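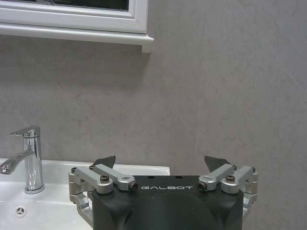

*Washroom, window side. Gray wall, white sink.*

**Wanted: testers for a small MIDI controller. Lorkwood, starting October**

Paquette is building a desktop fader controller for home studios and we need people to use it on real songs before we lock the firmware. Short notice, sorry. Units are boxed and ready to go.

What it is: the Ternik, 5 motor faders, a jog wheel, transport buttons, USB. Talks to your recording software the same way the bigger desks do. No audio goes through it so you keep your own interface.

What you'd do:

- Use it on your own sessions for the whole test, at home or wherever you record
- Send in a short bug report whenever something sticks, jumps, or drops the connection
- Come to one evening session at our place in Lorkwood, 6:30 start, bring a laptop and a project you know well
- Install beta firmware when we post it. Sometimes twice in a week, be warned

Who we want: anyone who mixes regularly. Bedroom producers, podcast editors, church sound people, film folks. Paid work or hobby, doesnt matter. We're short on Windows users and very short on anybody who writes a lot of automation. Left-handed people too please, the jog wheel position is still being argued over.

You need a computer from the last few years, a free USB port (hubs are fine, tell us which one) and recording software that supports Mackie or HUI mode. If you don't know whether yours does, put the name and version in your email and we'll look it up.

Pay: $200 at the end, plus you keep the controller. Travel to Lorkwood is not covered. Parking is free behind the building after 5.

Where: Rallirberg Building, Unit 237, second floor. Elevator works. Washrooms are at the end of the hall, code is on the door of the unit.

Not open to people working for another controller maker. There's a one-page agreement, mostly says don't post pictures of the thing untill it's out.

To apply: email the test desk at Paquette with "Ternik 343" in the subject line. Tell us what you record, what software, what computer, and what you use for faders now, even if the answer is a mouse. No résumé. Links to music are fine but we probably won't get to them before picking.

First batch goes out as soon as it's filled. Second batch maybe, depends on parts.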